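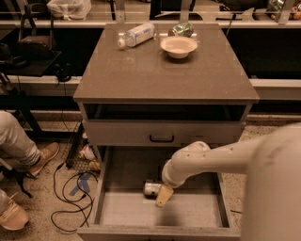 Pilgrimage of Lasura

The Pilgrimage of Lasura is a yearly religious walk held in August between the town of Clollthorpe and the hill shrine of Lasura. Pilgrims cover 11 kilometers on foot, mostly at night, and stop at five prayer stations on the way. The last station stands below a stairway of 58 steps.

The custom was started by the preacher Bonifacio Carretero after a long drought. He taught that fasting without giving food to a neighbor has little value, and for this reason the pilgrims share bread at dawn — also with visitors of other faiths. Some 369 people joined the most recent walk.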